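Dieser Ordner enthält die Wortliste **Niltdale**, eine kleine Sammlung von Wörtern rund um Haushalt und Reinigung, Deutsch und Ungarisch. Stand: 23. Juni 2020.

## Inhalt

- `woerter.csv` – 500 Einträge, je Zeile ein Wortpaar
- `saetze.csv` – Beispielsätze, noch nicht für alle Einträge
- `regional.csv` – 17 Wörter mit regionalen Varianten

Die Spalten sind mit Semikolon getrennt, die Kodierung ist UTF-8. Wer die Datei in einer Tabellenkalkulation öffnet, soll die Kodierung beim Import selbst auswählen, sonst werden ő und ű falsch angezeigt. 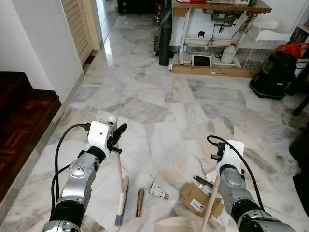
Bei Substantiven steht der Artikel in einer eigenen Spalte, der Plural in der nächsten. Wenn ein Wort keinen üblichen Plural hat, bleibt das Feld leer. Ein Strich wird dafür nicht verwendet – in der alten Fassung vom Februar war das noch anders.

## Regionale Varianten

Für manche Dinge gibt es im Deutschen sehr viele Namen. Die Kehrschaufel heißt je nach Gegend auch Kehrblech, Schippe oder Mistschaufel, und statt »kehren« sagt man im Norden meistens »fegen«. Als Hauptform habe ich immer diejenige gewählt, die ich in drei Wörterbüchern gefunden habe. Die anderen Formen stehen in `regional.csv`, mit Verweis auf die Nummer des Haupteintrags. 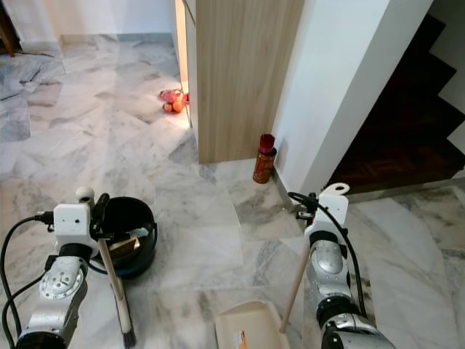 *Zu den Einträgen: Bürste, Kehrschaufel, Eimer, Marmorboden*

## Bekannte Fehler

- Bei sechs Verben fehlt das Partizip.
- »Lappen« und »Tuch« haben dieselbe Übersetzung, das ist noch zu klären.

## Nutzung

Die Liste darf im Unterricht frei kopiert und geändert werden. Korrekturen bitte mit Zeilennummer an Imre Fodor schicken.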